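When I ring Arvo Rissanen at eight in the morning he has already been up for hours, and he wants to talk about soup before he'll talk about anything else. He is 77 and has cooked for the Purves supper club since he gave up the ferries, and he is (as he tells me twice) in no hurry at all.

"People think you learn cooking from recipes," he says. "I learned from being hungry on a boat with three onions and a bag of barley!"

He laughs for a good while at that. His mother made a rye and mushroom soup every January, and he has been trying to get it right for most of his life — closer some years than others, he admits, and last winter's was far too salty. 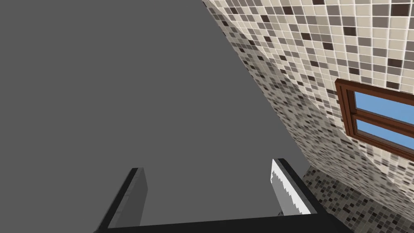
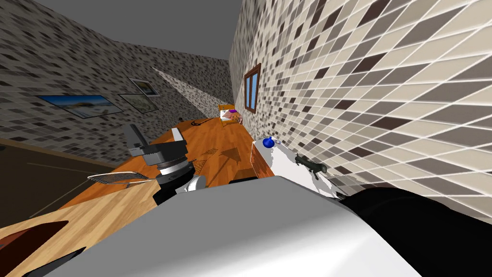 "She never measured," he goes on. "She'd put in a handful of this and then stand there listening to the pot. I asked her once what she was listening for and she told me to fetch the dill."

The club seats eight, and he likes it that way, although his friend Salim Mugo keeps pressing him to find a bigger table. Arvo won't hear of it. With eight, he says, everybody can follow the same story, and you can still ask for the bread without shouting.

I ask what he's making next and there's a long, happy pause. "Barley again," he says. "But this time I've got butter."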